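For our project, Jurgita Uibo and I looked into how Treltden, a small handball club, sells its memberships online, and what the fans get back for their money. We were lucky that 3,864 members were on the list in December, which gave us plenty to read through (and plenty of tea to drink!). 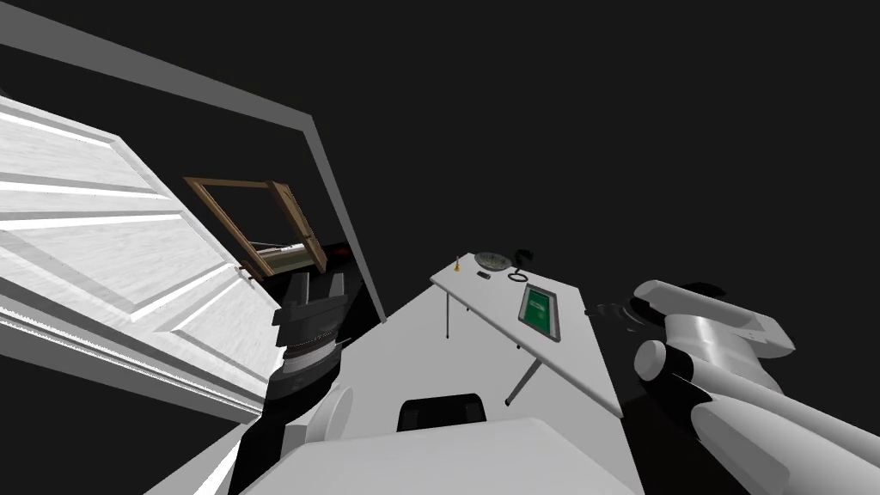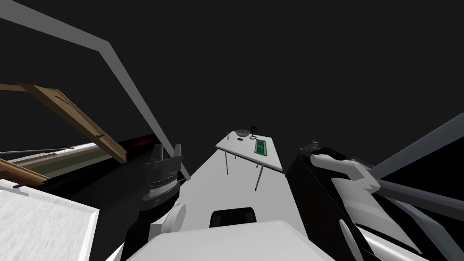
What does a member vote on?
Mostly small things, such as the away shirt color and the song played at halftime, with 4 votes held each season.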